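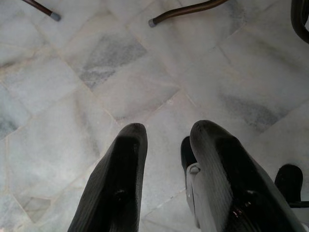
Marble starts out as limestone, a rock made mostly from the shells and skeletons of tiny sea animals. Over millions of years, layers of shells pile up on the sea floor and get pressed into stone. If that stone is pushed deep underground, heat and weight change it into marble. Very pure marble is white, and people cut it into thin, flat pieces for floors, like the white marble tile in the photo. Rocks that change this way are called metamorphic rocks.

Where do the colors come from?

Most marble is not pure. Bits of clay, sand or iron get trapped in the limestone. Iron can turn marble pink, red or yellow. The wavy lines are called veins – they show where other minerals were mixed in or filled a crack.
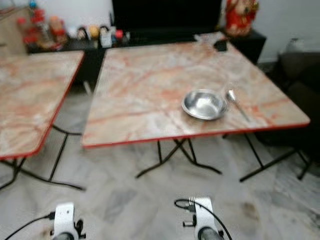 A tabletop with a marble pattern. Look for the orange-red and gray veins.

How is it cut?

Marble is dug from a quarry. At the old Mallham quarry, workers cut blocks weighing up to 40 tons with a long wire covered in tiny diamonds. The blocks went by train to Dumport, where saws sliced them into slabs.

Try it

Put a drop of vinegar on a piece of chalk. Chalk is made of the same mineral as marble, called calcite. The drop will fizz – the bubbles are a gas called carbon dioxide.

Search rocks and minerals Go

148 shares 279 comments

Contact us | © Zostent Kids | Back to top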